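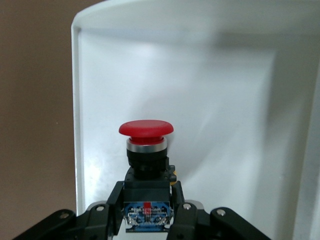 How long can cooked wheat paste be kept before it is no longer good for bookbinding?

In our workshop it keeps seven days in the refrigerator, in a closed jar, if no wet brush has been put into it. After that I throw it out, also when it smells fine.

Home Notebook Recipes Papers Visit us Contact
Search this notebook Go

3 April 2020
Written by Ermira Matić

Paste, second batch for the Firkidham ledgers.

I cooked again this morning. The first batch was too thick for the spine linings and I do not like to thin a paste that was cooked thick, it becomes stringy and leaves small lumps under thin paper. So, a new one from the beginning, with the proportions from the old card on the wall:

400 g wheat starch
2000 ml water, from the filter jug

I let the starch stand in a part of the water overnight, stirred it once before going home and once when I came in. It had settled very hard on the bottom and I needed the wooden spatula to lift it. The rest of the water I heated in the big pot, and then I poured the starch in slowly. At the beginning it stays white and looks like milk. Then it turns gray and a little transparent and the spoon becomes heavy. From this moment I stirred for 13 minutes by the wall clock on the low flame, and I did not stop to answer the telephone.

The result is good. When it falls from the spoon it makes a fold and the fold disappears slowly. The first batch held the fold like custard, I should have seen it already in the pot.

Cooling: I laid wet cotton cloth directly on the surface. Last time I used only the lid and there was a skin which I had to peel off, and pieces of it came through the sieve anyway. With the cloth there is almost no skin. I sieved twice through the horsehair sieve, then worked it on the board with the flat brush and a little water until it was like thick cream. Please, whoever washes the horsehair sieve, use cold water first. Hot water cooks the paste in the mesh and then it stays there.

Tests on the Pimura paper. I cut strips from both directions of the grain, pasted them on waste board and put them between blotters under weight. I wanted to know how much this paper grows when it is wet, as the last delivery was behaving differently from the one before. Across the grain it grows more than I would like. Along the grain it is calm. For the linings this is not a problem if all of us cut with the grain parallel to the spine, but for the large repairs on the title leaf of the second ledger I would prefer the Irham tissue, even if the color is a bit too warm. We can tone the other one, but I have no patience for toning this week.

I also tried the mixture from Barbier's manual, paste with a small part of methyl cellulose. It gives more time to move the paper, this is true, and it is pleasant under the brush. But when I bent the dry strip it opened at the corner, and the strip with pure paste did not. Maybe I made the cellulose too weak. The manual says "a little", and a little in which spoon? I will try once more with a measured quantity before I say something against it.

Ledgers. First one: spine cleaned, old glue removed with a poultice, sewing is strong and I leave it as it is. I pasted the first lining before lunch and it lies flat. Second one: the old leather is powdery and comes off on the hands — wear an apron, the red dust does not wash out of a light shirt. The sewing is broken at the tail of the first two sections. I think we can catch them with new thread through the old holes and do not need to take the whole book apart, but I want that somebody else looks at it before I start.

The humidity in the back store is still too high for my taste. The paper there feels soft. I moved the blotters to the front shelf, next to the boards, so do not look for them in the old place. In July it will be worse and we should speak about it earlier than last year.

To do:
— measured test with methyl cellulose
— order more Irham tissue, the thinner weight
— new label on the paste jar with the cooking date
— second lining on the first ledger when the first is completely dry, not before
— give back the long bone folder, it is in my drawer, I am sorry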